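Walking Home in the Dark: Street Lighting on Three Blocks of Reinholz Lane, Utville
Project report, Neighborhoods and Public Space
October 6, 2023

So my first topic fell through (parking, don't ask) and I ended up writing about the thing I complain about most, the walk home from the bus. I get off at the Gitida stop, cut past the shops and then it's Reinholz Lane all the way to my door. By day it's a completely boring street. At night I walk faster on it than I do anywhere else in town, and I wanted to find out if that was just me or if there was something going on with the light.

My question was pretty simple: where on the lane can you see the ground well enough to walk comfortably, and where can't you? I kept away from crime and safety statistics on purpose. Those are a whole other project, and I don't think I could have done them well in one semester.

How I did it

I split the lane into three parts. The first goes from the shops to the old Stokusero warehouse, the second runs from there to the bend, and the third is the last bit down to the creek. I walked all of it on foot at night, starting in July when it gets dark late and I had to keep myself awake, and then again after classes started. In total the stretch is roughly 800 meters, measured with a borrowed wheel that clicks so loudly that a dog barked at me the whole way.

I also put a short survey in mailboxes and on the board at the laundromat. I got 70 replies, way more than I expected! The questions were about how people get home after dark, which side they walk on, and whether they carry a light. There was a blank space at the end for anything else, and that turned out to be the best part of the whole survey, because people wrote long, long answers in it.

For each part of the lane I filled in the same sheet. Could I read the big type on a flyer held at my waist? Could I see the edge of the sidewalk without slowing down? Could I tell what was on the ground two steps ahead? It's not scientific, I know, but I did it the same way every time and I think it says more about walking than a meter reading would.

What I found

The first part is fine. The shop windows do most of the work and the street lamps fill in the rest, so I could read my flyer nearly the whole way. Once the shops switch off their signs it gets worse, but it's still okay.

The second part is where it gets interesting. There are lights, but they belong to buildings and they're put up for the buildings, to light a door or a wall. On my sheets I gave it good marks right by the buildings and bad marks in between, over and over. The hard part is that your eyes never settle. You come out of a bright bit and for a few seconds you see less than you would have if it had been dark all along.

The third part is just dark. Oddly, I minded it less than the second, and so did plenty of the people who answered the survey – they bring a light for it, or they know it so well that they don't think about it.

A light you bring yourself is great for the pavement close to you and not much use for the far end of a street. Any thin dark line on the ground gets your full attention, and it could be a crack or a stick or a wire. The low edge of the sidewalk is easy enough to follow for a while, and then it narrows away into the dark along with everything else. 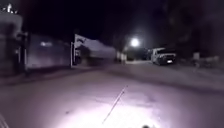 One neighbor wrote back that I was looking at it all wrong, that more lamps would only shine into bedrooms, and that what the lane needs is smoother pavement so people don't have to stare at their feet. I went back and forth on this one for a week. I still think the second part needs better light, but the bedroom point is fair and it changed what I ended up suggesting.

A few others said something close to that. Several liked the dark end because they can see stars from it, and I'd never once looked up there, so I did, and okay, they have a point.

What I'd suggest

I'd leave the third part mostly alone. For the second part I'd like to see low lights, aimed down at the sidewalk, in the gaps between the buildings. They wouldn't have to be strong. Even light matters more to me than bright light after doing this, and I would not have said that in July.

I'd also paint the sidewalk edge white from the warehouse to the bend. It's cheap and it would show up under even a weak flashlight.

What I'd do differently

My survey didn't ask people's age, which was dumb, because I'm pretty sure it matters a lot for night vision. I also only walked on dry nights. Wet pavement throws light back at you in a totally different way, and I'd want at least 2 rainy walks per part before I trusted my sheets. And I should have gone both directions every time – I mostly walked toward home, so the way back to the bus is thinner in my notes.

The blank sheet and the survey questions are in the appendix, along with the long answers, typed up with the names and house numbers taken out.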